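How Does Anybody Know What a House Is Worth?

A page for younger readers from Hinstead Homes
Posted 2021-09-13

If you have ever walked past a house with a For Sale sign in the front yard, you may have wondered how much it cost, and then, if you are the wondering kind, you may have wondered a second thing: who decided? Was it the family inside? Was it the person whose phone number is on the sign? Is there a big book somewhere with every house in it and a price written next to each one?

There isn't a big book (although we do like the idea of one, and we would want it to have drawings). What there is, most of the time, is a person with a tape measure and a clipboard and rather a lot of patience. That person is called an appraiser. You say it like this: uh-PRAY-zer. The job they do is called an appraisal, and it means working out, as carefully and fairly as possible, what a home is worth on one particular day.

Why houses are tricky

Let's start with things that are easy to put a price on. A box of crayons is easy. A carton of milk is easy. The store puts a sticker on the shelf, and every carton on that shelf costs the same, and you could buy the one at the front or the one at the back and it wouldn't make a bit of difference to your cereal.

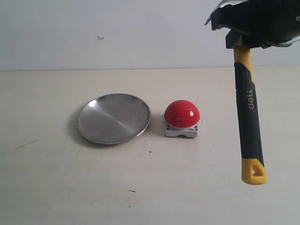
Houses don't work that way at all, even when two of them were built in the same year by the same builders from the same plans. One might have a leaky roof and the other might have a brand-new one. One might sit next to a park, and the other might sit next to a road where the trucks go by all night long. Now think about a hammer, say one with a yellow and black handle and the name "deli" printed down the grip. If you wanted another just like it, you could look for the same kind in a store, read the price, and that would be that. You can't do this with a house. You can't go to the store and ask for another 502 Vilela Lane, please, with the same crooked apple tree and the same squeaky third stair. Only one of those exists in the whole world, and it is on Vilela Lane.

So if there is only one of something, and it has no sticker, how do you figure out the price? You look for things that are almost like it.

The neighbors who help without knowing it

When an appraiser is asked about a house, one of the first things they do is look for other houses nearby that were sold not too long ago. Those are called comparables, which is a long word, so most grown-ups who work with houses just call them comps. A good comp is close by, it's close to the same size, and it was sold recently enough that the price still tells you something useful. A price from when your grandparents were in school wouldn't help very much, would it? Back then you could buy a candy bar with the change from under the couch cushions.

Imagine you want to trade a sticker with a friend, and you aren't sure what your sticker is worth. You might think, well, last week a shiny dinosaur was traded for two plain ones, and mine is a shiny dinosaur too, so mine is probably worth two plain ones. If yours is shiny and extra big, maybe you'd ask for three. If yours has a bent corner, maybe you would have to settle for one and a half, and we'll leave it to you to sort out how to trade half a sticker.

That is very close to what the appraiser is doing. They find a house that sold, and then they ask how the two homes are different. Does ours have one more bathroom? Then it may be worth a bit more. Does the other one have a garage and ours doesn't? Then ours may be worth a bit less. They add a little here and take a little away there, and they do it with several comps (often three, and sometimes more), until the numbers start to gather around one spot, like ducks when somebody has bread.

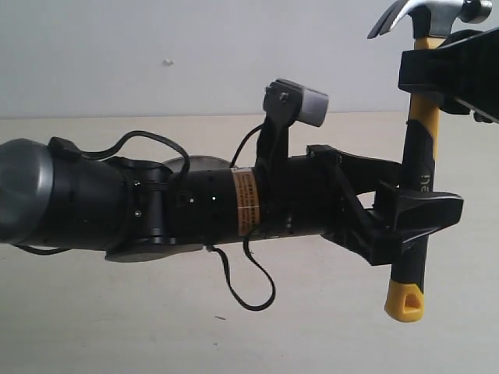 All of that adding and taking away has to be done with care, and it has to be written down so that another person could read it and follow along. You know how your math teacher asks you to show your work? Appraisers have to show theirs too, for as long as they have the job. If they think a new kitchen makes a house worth more, they have to explain why they think so, and liking the color of the cupboards doesn't count as a reason.

A visit from the appraiser

Besides looking at comps, the appraiser usually comes to see the house. If your family is selling or buying a home, or sometimes if they are just changing the loan on the one they already have, you might be there when it happens. It's nothing to be nervous about. The appraiser will probably say hello, walk through the rooms, take some notes, snap a few photographs, and measure around the outside of the walls.

The measuring tells them the square footage. Picture a square tile as long and as wide as a school ruler. Now picture covering the floors with those tiles, wall to wall, with no gaps. However many tiles you needed, that's the number of square feet. A large family house we know of in Urley comes to 2,572 square feet. A tiny apartment above the bakery in the same town is 396, and the family there tells us that it smells of cinnamon every morning, which we think ought to count for something. (It doesn't go on the form. We checked.)

Here are a few of the things an appraiser does pay attention to:

How big the home is, and how big the piece of land is that goes with it.
How many bedrooms and bathrooms there are.
How old the home is, and whether it has been looked after.
What shape the roof, the windows, the floors and the heating are in.
Extras such as a garage, a porch, a fireplace or a finished basement.
What the street and the neighborhood are like, and what is close by.

And a few things they don't mind about one way or the other:

Whether your bed is made. (Your parents may feel differently!)
Which posters are on your wall.
How many dishes are in the sink.
Whether the cat was friendly.

A messy room can be tidied in an afternoon, or in your case perhaps two afternoons, and the house underneath is the same house it was before. A cracked wall is another matter, and so is a floor with a soft spot in it, and those do go in the notes.

Who wants to know?

You might be thinking that the family selling the house could simply pick a number they like. In fact they can! The number they pick is called the asking price, and they are allowed to ask for whatever they want. The buyers can offer something different, and the two sides can go back and forth for a good long while until they agree. The number they shake hands on is the sale price.

But most people don't have enough money in their piggy bank, or in any other kind of bank, to pay for a whole house all at once. So they borrow a large part of it, and that kind of loan is called a mortgage. (The T is silent. MORE-gij.) It often takes many years to pay back. Before the bank lends the money, it would like to be sure the house is worth at least what is being borrowed. You would feel the same way if your little brother wanted to borrow five dollars and promised you a toy truck if he couldn't pay it back. You'd want to take a good look at that truck first, and count the wheels.

This is why the appraiser isn't supposed to be on anybody's side. The seller would be happy with a high number, and the buyer might be hoping for a lower one, and the appraiser has to give the same answer no matter who is hoping for what. It's a bit like being the referee at a soccer game where you know both teams and everyone's parents brought you orange slices.
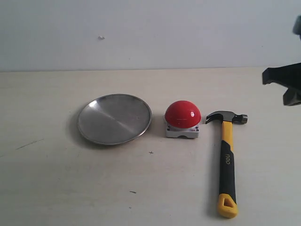 One young reader in Manemcombe wrote to ask us whether a house can be worth more to one person than to another, and said that the tree house in the backyard was worth a million dollars "at the very least, and that's without the rope." We read that letter out loud in the office and everybody agreed it was an excellent question.

The answer is that there are two kinds of worth, and they get tangled up all the time, even by grown-ups. One kind is called market value. It is the price that an ordinary buyer would most likely pay for a home if nobody was being rushed and everybody knew the facts. That's the kind an appraiser is looking for. The other kind is what a place means to you. The doorway with your height marked on it in pencil, the corner where the sun comes in and the dog always sleeps, the tree house and its rope: all of these can matter enormously, and you won't find any of them in an appraisal report.

Does the number stay the same?

No, it moves. If lots of families want to live in a town and there aren't many homes for sale, prices tend to go up. If there are plenty of homes and not many people looking, they can go down. Fixing a house can raise its value, and letting the rain in can lower it, usually faster than you'd expect. The oldest house we have ever helped to sell had belonged to one family for 74 years, and you can imagine that the price at the end looked very different from the price at the beginning.

Words to remember

Appraiser: a person trained to work out what a home is worth.
Comps: similar homes nearby that were sold recently.
Square foot: a square measuring one foot on every side.
Asking price: what the seller would like to get.
Sale price: what the buyer and seller agree on.
Mortgage: a loan used to buy a home.
Market value: what an ordinary buyer would probably pay.

Something to try at home

Ask a grown-up to help you measure your bedroom. Measure how long it is in feet, then how wide, and multiply the two numbers together to get the square feet. If your room has a funny shape, draw it on paper first, split it into rectangles, work out each one, and add them up. Closets can be measured too, but you may have to move some shoes.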